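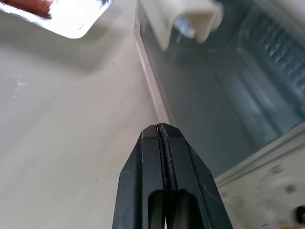
Sverre Isaksson wrote in to ask whether finger pads on a club gripper can be cleaned with solvent. They shouldn't be; solvent hardens most rubber.

## Gripper care for the Sudville robotics club

- Wipe the pads with a damp lint-free cloth before each session.
- Check that the fingers close parallel. A gap of 2 mm at the tip means a loose screw.
- Light scratches on the plastic can stay. Sand only raised burrs, with 300 grit.
- Replace pads when the bumps wear flat — ours last up to 6 weeks.
- For refrigerator tasks, teach the approach slowly and keep the tip clear of glass.

Spare pads are in the Kurek drawer. Log each change with Oliwia Wasilewska.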